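Wirkitz opens its parts-and-tubes workroom in Grestalden this May

I get a little carried away about tubes, so bear with me! I'm Ghizlane Benmoussa, and I run the workroom at Wirkitz, the small shop that cuts and caps gray tubing for shelving, tent frames, lamp stands and anything else people drag in. After months of painting and sanding, we're finally opening the doors to the public. You'll get a pale white table, plain white walls and as much elbow room as we could squeeze out of the place. 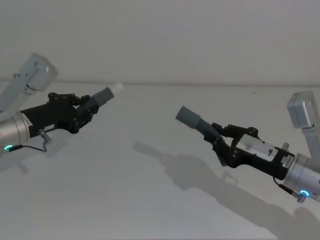 GRESTALDEN, April 15, 2024 – Some of our tubes have a white cap on the end and some are gray the whole way down, and people have strong feelings about which looks better (I'm a white cap person). Come in and hold one of each before you buy. We'll keep 126 sizes on the wall rack by the door, and if yours isn't there, Mostafa Zerouali will cut it while you wait.

The Dranano starter bundle comes with five tubes, caps and a fitting guide I rewrote more times than I'd like to admit. The first 100 people through the door get a bag of spare caps, which sounds silly until you've lost one under the fridge. We have about 900 bags of odds and ends to clear too, so bring a tote!

Find us next to the old Lazaridis building, parking in back.

Press contact: Ghizlane Benmoussa, Wirkitz workroom, Grestalden | © 2024 Wirkitz | Back to top

Comments

tentpole_dad: Do you cut tubes people bring from home?

Marisol: Team all gray. Sorry, Ghizlane.

K. W.: Is the back lot OK for a trailer?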